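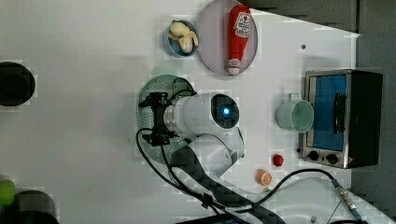
Pierced plate

A pierced plate is a plate with holes cut or moulded through it, either across the whole surface or in a band near the rim. The holes may be there for drainage, for air, for decoration, or for hanging the plate on a wall. The term covers tableware as well as plain kitchen goods, and overlaps with the strainer, the cheese drainer and the fruit stand.

Materials and making

Earthenware is the oldest common material. The potter throws or presses the plate, leaves it until it is firm but still damp, and cuts the holes with a hollow tube or a thin knife. If the clay is too soft the edges drag, and if it is too dry it cracks between one hole and the next. Glazing brings a further problem, as thick glaze runs into small holes and closes them in the kiln. Many potters therefore blow through each hole after dipping.

Metal plates are usually punched. In moulded plastic the holes are formed by pins in the mould, so they cost almost nothing extra once the mould has been made.

Uses

Fish plates of the older type come in two parts, a deep dish and a flat pierced liner that sits inside it. The fish is served on the liner and the cooking water collects underneath. Similar liners were made for boiled asparagus and for washed berries. Plates with holes only around the rim are mostly ornamental - ribbon was often threaded through them, and in some districts still is at weddings.

Skandovano ware

The village of Skandovano (population 958) is known for a heavy pierced plate with a double row of rim holes. Production was at its height when the Lakatos workshop supplied the summer fair at Prodidov, held each July. The workshop used a red clay dug beside the Tolleler stream and fired it twice. Its early plates are unmarked. Later ones carry an L pressed into the foot.

The potter Kristóf Szilágyi took over the workshop from the family and dropped the ribbon plates in favour of drainers, which sold better. Magdolna Farkas later catalogued the surviving pieces and listed 166 plates, most of them in private houses. She dated them by the spacing of the holes, a method that has been questioned, as old cutting tubes were kept in use for a long time and were sometimes lent between workshops.

Care

Food dries hard inside the holes and is best soaked out. A soft bottle brush is safer than a skewer, which can chip the glaze. Chipped earthenware takes up water at the bare edge and may flake in frost.

See also: Colander, Fish kettle, Openwork, Ribbon plate

Contact | Copyright | Page last changed Feb 19, 2024 | Back to top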